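The Cup Drawer, and Other Things I Can't Seem to Throw Out

Oct 21, 2018

My mother-in-law came to stay for a week in March, and on her second morning she opened the drawer to the left of the stove looking for a teaspoon. What she found was matchbooks, cocktail napkins, a pile of place cards with other people's names on them, and a little net bag of sugared almonds that I am fairly sure dates from my cousin's wedding in Fleltham. She closed it very gently and asked me where the spoons were. I love her for that.

So this is a post about wedding keepsakes, the small paper kind, and why I've decided to keep mine (most of mine!) after a long summer of threatening to clear them out.

How it started

I come from a big family and married into a bigger one, and there was a stretch in our late twenties when we seemed to spend every other weekend in a rented hall with a buffet. I never caught a bouquet and I am a hopeless dancer, but I always came home with something in my purse. A menu card, usually. Sometimes a ribbon off the chair. At my friend Seija Niskanen's wedding, up on the lake at Plaltel, I kept the paper cone they'd filled with dried lavender for us to throw, and for years afterward you could still get a whiff of it if you held it right up to your nose and were feeling generous.

Seija herself kept nothing. She had her dress altered into a summer skirt within the year and gave the leftover favors to her niece's kindergarten class for a craft project. When I told her I still had the cone she laughed so hard she had to put the phone down, and then she called back that evening and asked if I'd send her a picture of it.

The big sort

I did finally empty everything onto the guest bed this summer, the drawer and the two shoeboxes from the closet, and since my husband had bet me there were under a hundred pieces, I counted. There were 146. He owes me dinner at Rotich and he still hasn't paid up, so I'm putting it here in writing.

My rule was that if I couldn't remember the couple, it went. That took care of 28 right away, mostly napkins with initials I couldn't place for the life of me (who were J and M?). A few more went because they'd gotten damp in the old apartment. Then I sat down with a cup of coffee to be strict about the rest, and two hours later the coffee was cold and I hadn't thrown out another thing, because every time I picked something up I was back at some table, next to somebody's uncle, hearing about his boat.

The plain things turned out to be the ones I lingered over. The fancy favors, the engraved bottle openers and so on, could have come from anywhere. It was the paper that got me, the things meant to be used for one afternoon. Somebody sat down and picked out that color. Somebody proofread the names, or forgot to, and we all teased them about it over cake.

Red and gold are still my favorite wedding colors, and I do have a soft spot for a paper cup with a big double-happiness character on it and a line of small gold characters welcoming the guests to "our wedding."

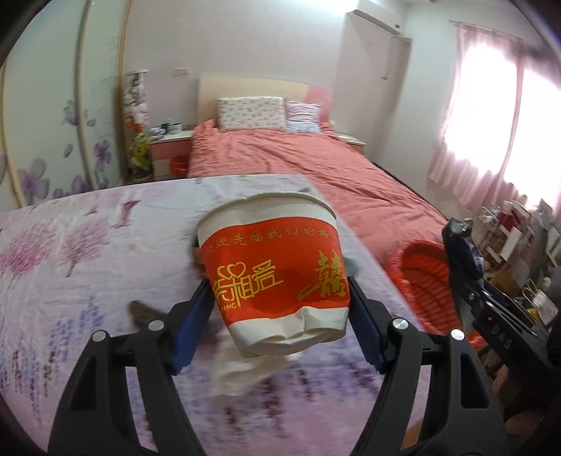
What I'm doing with them now

I bought one album, a plain one from Plillus with the thick pages, and I'm going through slowly, a wedding at a time. Flat things get corners, and lumpy things go in an envelope at the back. Under each one I write the year if I know it, and one thing I remember from the day, even if it's only that the potatoes were good. My husband has started adding his own notes in pencil, and we don't always agree about the potatoes.

The drawer has teaspoons in it now, and the almonds are still in there too, way at the back. If you've held on to anything like this, please tell me about it in the comments, I would dearly love to feel less alone!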